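工作台木板和积木 整理记录

2020年3月23日
阅读时间：2分钟

上午把枫木板重新放回蓝色孔板台面上。
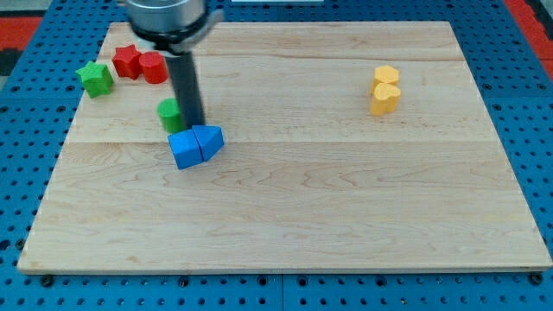
板子上回拆下来打磨过，先用2000目的水砂纸走一遍，擦干净，再上一层薄木蜡油。拼缝那里吃油比别处多，先不管，等干透了再看。前沿的倒边手感还行，不扎手了。

积木还是老那一套，Rivetti的，去年12月到的货。蓝的、绿的、红的、黄的都有，圆柱、星形、心形几种形状。涂层没掉，棱角磕了几处，小毛病，拿细砂带一下就好。心形的最麻烦，凹进去那块砂纸伸不进，得卷成小卷慢慢蹭。星形的尖角别使劲，上次蹭圆了一个，后悔。

要记的：
- 板子四角底下垫软木片，不然在孔板上会滑。软木片放Drulteo那个铁盒里，别又塞错抽屉
- 孔板用的螺丝10毫米长的快没了，补一包
- 洗积木用温水加一点点中性皂，不要泡！泡过的那批木头涨了，圆柱立不稳
- 木蜡油问过Rafferty，27块一小罐，比Troston便宜，先买一罐试

下午想按颜色收，收到一半觉得按形状收更顺手，拿的时候不用翻。盒子标签要重写，旧的字都糊了。同色的摆一起好看是好看，可是找东西的时侯没人按颜色找。待定，你们谁有意见写在下面。

板面右下角原来有一圈杯子印，打磨之后淡了很多。以后水杯放窗台，不要放板子上。

没弄完的：标签，软木片还差一个角，孔板的孔里有木屑，要吸一遍。明天接着弄，先吸尘再垫片，顺序别返了。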